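**Film Comedy, week 4 — the dinner that goes wrong**

Set film: *Vudedon*, dir. Pankaj Negi. One apartment, two couples, 20 minutes before anyone raises a voice.

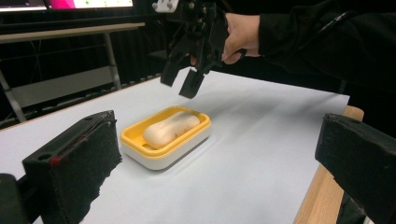
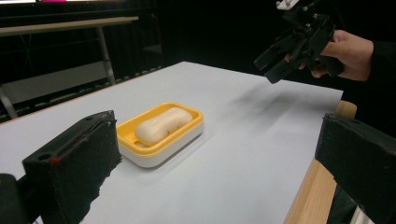

Negi shot from a stage play and kept the stage manners: people enter, sit, and regret it. Watch who controls the door. Mrs. Choi heads for it 3 times and gets as far as the coat rack.

Compare with *Zidar*, where the quarrel moves outdoors and loses all its steam. Fresh air is terrible for farce.

Terms: blocking, reaction shot, slow burn. (A slow burn is a performance — your response paper should be quicker.)

Reading: Tyagi on *Jokisis*, first 30 pages. Skip the footnotes; he argues with himself in them and loses.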